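Retour de labo, mardi, 23 h passées, je note vite avant d'oublier

Bon. Trois semaines sans billet, désolé. La campagne de démonstrations du mois d'août est lancée et je ne fais plus que ça. Pinces à la main, marqueurs, table ronde, on recommence. Pour ceux qui suivent depuis le début : on cherche toujours à savoir si une politique apprise uniquement sur des démos tenues à la main passe sur le bras sans une seule démo téléopérée. La question de Patricio Palma, au départ. La mienne maintenant, un peu malgré moi.

Où on en est. 900 épisodes enregistrés, 788 gardés après tri. Le reste à la poubelle : trajectoire qui saute, marqueur perdu trop longtemps, synchro foireuse entre les deux mains. Surtout la synchro.

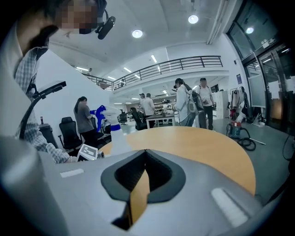 Le tri, parlons-en. Au début je virais tout épisode où le suivi décrochait, même une fraction de seconde. Trop sévère, on perdait justement les gestes intéressants, ceux où le poignet tourne beaucoup. Maintenant j'interpole si le trou fait moins de 30 images, au-delà je jette. Ultan Brennan trouve ça encore trop généreux. Il a peut-être raison, on a relancé un entraînement avec son seuil à lui, réponse en fin de semaine.

Le vrai résultat du mois c'est autre chose. On apprenait en positions absolues dans le repère de la table. Mauvaise idée : dès qu'on bougeait la table de quelques centimètres, la politique Sirelen partait dans le décor. Passage en actions relatives, chaque pince exprimée par rapport à sa pose courante, plus la pose d'une pince par rapport à l'autre. Et là ça change tout. Surtout le deuxième terme — je l'avais ajouté sans y croire, un soir, pour faire plaisir à Patricio. Sans lui les deux mains se ratent au moment du passage d'objet, avec lui elles se retrouvent.
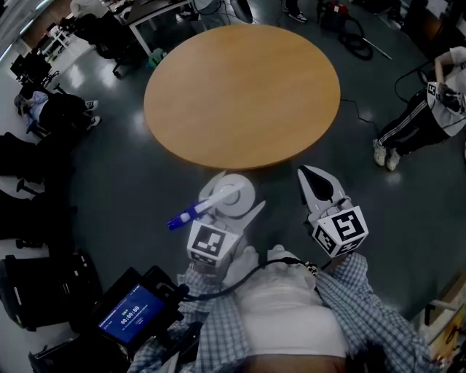

J'ai refait le calcul avec 705 épisodes seulement, tirés au hasard, pour voir si c'était la quantité qui jouait. Non, même tendance. La courbe est un peu plus bruitée mais le classement des variantes ne bouge pas. Donc c'est bien la représentation, enfin je crois, il faudrait trois graines de plus et je n'ai pas les machines cette semaine (Lisent a réservé tout le cluster, merci Lisent).

Ce qui ne marche pas encore :
les objets fins, la prise arrive trop haut presque à chaque fois
la latence, mal compensée côté pince droite, j'ai un décalage constant que je n'explique pas
les fins d'épisode, la politique hésite, revient, rehésite

Pour le dernier point je soupçone nos démos. On coupe l'enregistrement trop tard, donc le modèle apprend aussi à ne rien faire. À vérifier en rognant la queue des épisodes, c'est dix lignes de script.

Le code de tri sera en ligne quand j'aurai enlevé les chemins en dur, promis. Quelqu'un m'a demandé en commentaire le détail de la calibration, ça viendra dans un billet a part, c'est long et pénible à écrire. Demain réunion Sunmont à 9 h, j'ai pas commencé les slides.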